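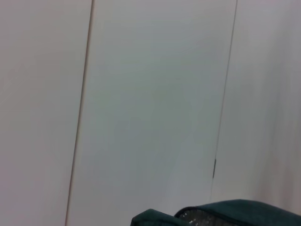
Pale wall panels with thin dark seams between them.

Plain light panels are a joy to live with, but oh my, do they show every fingerprint and every bit of grime once it settles in the joints! I put mine off until February one year and paid for it with a very sore shoulder, so now I do a little at a time.

Start with the seams. Go down each one with a dry, soft brush (an old toothbrush is fine – just keep it for this job) and let the dust fall before you bring any water near it. Then mix 2 teaspoons of mild dish soap into 3 cups of warm water, wring your cloth out until it hardly drips, and wipe from the bottom up so you don't get those long streaks that are such a bother to get rid of. Rinse with a second cloth and dry as you go.

If a seam has a little nick or gap in it, leave the water out of that spot and dab in a bit of paintable caulk with your fingertip. I like the small Kisham tube, though any kind you have in the drawer will do. Try the color somewhere out of sight first, as whites and grays can fool you by lamplight.

Skip the scouring pads, please – they leave shiny patches on a matte finish.

Posted December 21, 2019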